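Workshop Tips: Building a Gripper That Won't Eat Your Dishes

Filed under Mustska shared workshop, bench notes. Updated 9 June 2018.

Start with plates you don't love. Thrift stores sell orphaned soup plates by the stack, and a plate with a wide rim is the kindest thing a new gripper can meet. Save Grandma's for November, or never.

Fingers first, frame second. Most people draw a handsome frame, cut it, paint it, and then learn that the fingers don't meet in the middle. Make the two fingers out of scrap, screw them to anything that pivots, and pinch a sponge. If the sponge stays put, you may draw your handsome frame.

Buy the pads, or cast them? We've done both. Casting takes an evening and leaves the sink looking like a crime was committed in it. Ridged rubber from the Ustell catalog, cut with a utility knife and stuck down with contact glue, held through 200 lifts before a corner peeled. Run the ridges across the pull, and rough up the finger with sandpaper before gluing. Wipe off the dust. No, with a cloth — not your sleeve.

Tighten the pivots less than you want to. A pivot screw should turn the arm without wobble and without complaint. Thread locker goes on last, after you have taken the thing apart 19 times.

Hand-held is not cheating. Before you bolt anything to a motor, carry the gripper around and do a chore with it. Your wrist will report every bad angle for free, and a motor will only report it in smoke. Our motorized version, Weta, still can't pick up a saucer. The hand-held one, Rind, can, and costs 6 dollars in screws.

Pad the counter. A folded bath towel is fine, terry cloth better than anything slick. Stand dishes up on edge so the fingers can come at the rim from the side. Flat plates on a flat counter are a problem for a later version of you.

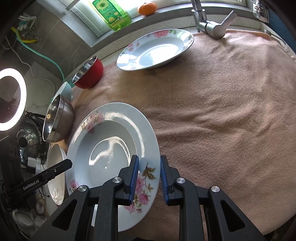

Soup plate by the rim, blue pads, pink towel.

Pinch near the edge, then tilt. Grabbing deep into the well looks confident and scrapes the glaze. Wide printed rims give the pads somewhere to sit.

Tie up your cables before you start, particularly anywhere near a faucet. Power strips belong on the dry side of the room.

Spare pads are in drawer 2055. Put the knife back.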